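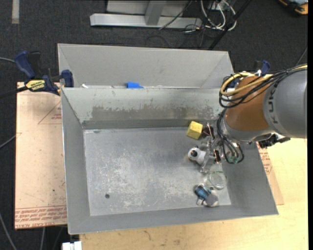
Trurari Toy Library Gets Ready to Reopen in April

The sorting has started at the Trurari toy library, and what a pile there is to get through! After a winter in storage while the floor was redone, 639 toys, blocks, cups, tubs and odds and ends are being checked one at a time before they go back out on the shelves in April.

Sigrun Nyberg has run the library for most of its life and is clearly having a great time. "You forget what you own," she says. "Every bin is like opening somebody's closet. I found a wind-up duck this morning that I was sure we lost years ago, and it still goes!"

The system is simple. A few things at a time go into a big metal bin, and from there each one is sent on to wash, repair or shelf. The bin came from the old Brisetti bakery and it shows its age, with scratches and scuffs all over the bare metal floor and a long patch on the far wall where the surface has flaked away. Yakubu Sani thought about repainting it and decided against it. Small toys are easy to spot against gray, he says, and a yellow block practically jumps out at you.

Blocks are the big story this year. Families asked for more of them, and the library now has enough for two full building tables, up from one. Clear containers are popular too, especially with the under-threes, who will happily spend half an hour putting things in and taking them out again. Modupe Akinola, who looks after the toddler shelves, has been collecting round ones in every size she can get (lids welcome, but not required).

So far 398 items have been passed and tagged. Another batch is waiting on small repairs, mostly wheels, eyes and battery covers, and Vega Segura has taken over the corner bench for those. She would love to hear from anyone with a jar of tiny screws they don't need.

The library is also trying something new with borrowing. Members used to take home a single toy per visit. Starting with the reopening they can fill a cloth bag, made from fabric donated by Ogbonna Upholstery on Tirneck Street, and keep it for a month. Ekaette Eze cut and sewed the first 200 bags over the winter, in stripes, dots and one very loud pineapple print that is already spoken for.

Drop-offs are open every morning until noon at the side door on Tirneck Street. Clean plastic and wooden toys are fine, and so are puzzles if all the pieces are there. Please hold on to stuffed animals for now, as the wash room is full.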